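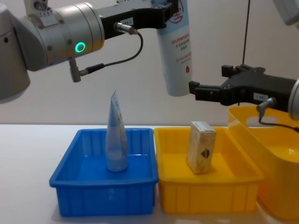

October, gone eleven at night, and I really ought to be asleep, but my head is still full of Didine. We ran the whole of the first half without books this evening, and I got through it with only four prompts (four! last week it was more like every other page). I have 109 lines in all, and I'd been treating them as one great lump to be swallowed, starting at the top each morning and running out of puff by the kitchen quarrel. So now they're in lots, like the three plastic containers on the white table, and I only let myself open one lot at a time: the ones I know, the ones I nearly know, and the horrors. The horrors are mostly in the letter speech, where she says almost the same thing twice with the words swapped about, and I always jump from the first to the second and lose half a page.

What helped most was walking it. I went all the way along the front at Terkport before tea, muttering, and a spaniel gave me a very long look. Once I had a bench for one thought and the bandstand for the next they stuck, and tonight in the Bühler Rooms I could almost see the railings while I was talking.

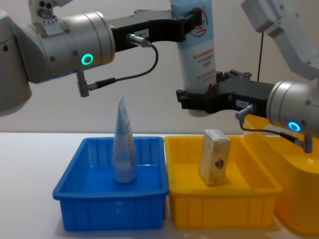 The second half is another matter, of course. It's meant to run 90 minutes altogether and we are nowhere near, mainly because of all the moving about with chairs, and I still come in too soon after the doorbell. I must learn to wait! It feels like an age when you're standing there, and then someone out front tells you it was hardly a breath.

We move over to Willey Hall next, which seats 133 and swallows consonants, so I shall have to do my lips and tongue exercises properly instead of humming a bit in the car. I do love this part of it, though, tired as I am. Must look for the brown shoes tomorrow, and put the letter speech by the kettle.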